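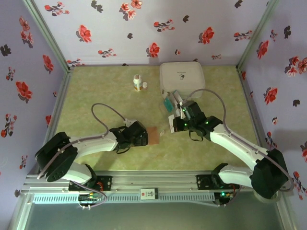 Peel-and-Stick Wallpaper: Frequently Asked Questions

We get the same questions every week, mostly from renters who have seen a bedroom done in an afternoon on video and want to know if it goes like that. Our answers are less cheerful than the ones on the box. We don't sell wallpaper and we paid for every roll we tried.

Is it really removable?

Sometimes. "Removable" on a label means the backing is meant to let go. It says very little about what your paint will do. On a wall with good primer and paint that has cured for a few months, most brands came off clean for us. On cheap flat paint put up in a hurry between tenants, we lost strips of paint with nearly all of them. Lastel left the least glue behind. Jistier took paint with it in one corner and drywall paper in another.

The seller says it lasts 20 years. Does it?

We can't see how anyone would know. Jistier's own printed design hasn't been on sale that long. Ask what was tested, at what temperature, and on what kind of wall. We asked in September and got a brochure back.

Do I need to match the pattern between strips?

Yes, and it's the part the ads skip. With a stripe or a speckle you can cheat. With big flowers, a seam that is off by the width of a pencil shows from the doorway. Check the "repeat" on the label before you order. A long repeat means you throw away more of each roll, and the coverage number on the package assumes you throw away none.
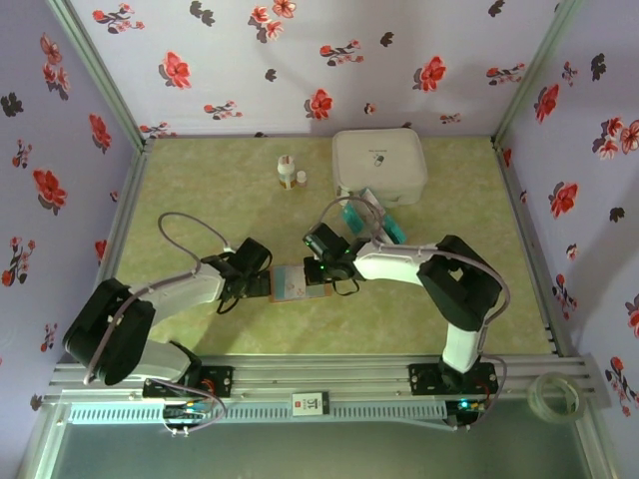
Large red blossoms and gray leaves on lavender. A busy print like this one needs its repeat worked out before the first cut.

How many rolls should I buy?

More than the online calculator tells you. The Plenau calculator subtracts doors and windows in full, as if you could use every scrap you cut out. Measure the wall yourself, leave the doors in, and add one roll. Check that all the rolls carry the same batch number. Two batches of the same "lavender" can look like cousins.

Can it go over textured walls?

The package will say "light texture." We have never seen that defined. If you can feel bumps with your palm, the paper is resting on the tops of the bumps and holding on to very little else. Ours started lifting at the bottom edge after 3 weeks.

Is it okay in a bathroom or kitchen?

A half bath, fine. Next to a shower, no, whatever the listing says. Behind a stove, read the heat limit, and if there isn't one printed, skip it.

Does the same go for the marble-look film people put on tables?

Mostly. It is easier than a wall because gravity is on your side, and a forgiving surface to start on. A cloudy pattern hides a crooked seam. It won't fool anybody who rests an arm on it, and we'd ignore any claim that it "feels like stone." Keep knives and hot pans off it.
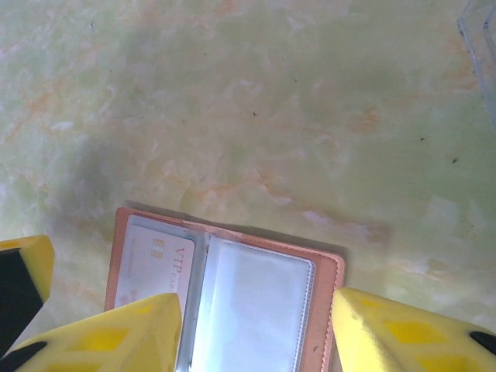

Peach-pink card holder on a marble-patterned tabletop.

What about the reviews? Some brands have over 1000.

Look at when they were written. Most go up in the first few days, when anything looks good. The ones worth reading come from people who have taken it down. Gallagher has a lot of five-star reviews and very few that mention removal at all.

Any way to test it first?

Order a sample, stick it behind a door, and leave it there for 60 days. Pull it slowly, folded back flat against itself. If it brings paint along, so will the rest. A sample that comes off clean is a decent sign for that wall and tells you nothing about the one across the hall.

Will my landlord charge me?

Read the lease. Many treat any wall covering as an alteration, removable or otherwise. Get permission in writing and take photos of the bare wall.

Page last updated Apr 30, 2024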